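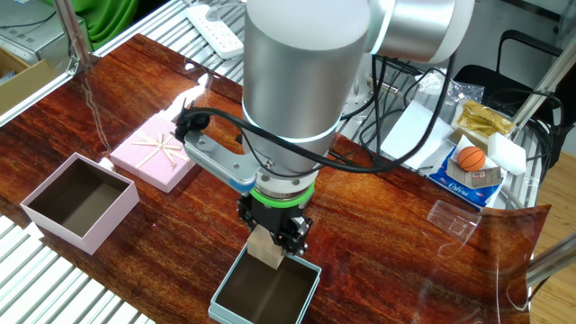

Questions about our gift boxes

Which boxes do you sell?
At Sosside we keep the small rigid gift box in light blue and in pink. Each one comes with its own lid. The pink lid has a cream ribbon on top, already tied in a flat bow. Other colors come from our partner Klinhom and need a longer time to arrive.

Can I untie the bow?
Please don't. The bow belongs to the lid, and you open the box by lifting the lid up. If you pull on the ribbon, it is difficult to bring it back to the same shape.

What can I put inside?
Small and light things are the best. Many customers buy our boxes for toy blocks, soap, candles or little souvenirs. The box can carry up to 800 grams. For heavier presents we recommend the Kerthorpe box, it has a stronger bottom.

How should I pack small wooden blocks?
Take the lid off and lay it next to the box with the bow up, so the ribbon is not pressed. Then lower the blocks one by one and do not drop them from high, because a corner can scratch the paper inside.
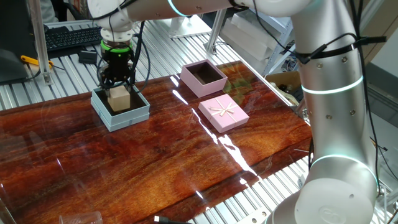
If the blocks still move when you tilt the box, add some tissue paper on the sides. Close the lid with two hands and push evenly - the bow should not be used as a handle.

Is the inside the same color as the outside?
Not always. The pink box is dark brown inside. If you want a white inside, please write it in the order comments and we will check what we have.

What is the smallest order?
You can order from 4 boxes. From 44 boxes the price is lower, and you will see it in the cart. For the Jiltside shop we can prepare mixed colors in one package.

Do you have many in stock?
Usually yes. After the October delivery we had 2,185 boxes, but pink sells faster before the holidays.

Can I return boxes?
Yes, if they are clean and not used. Orders that reach us before Wednesday noon are sent in the same week, and returns are also processed on this day.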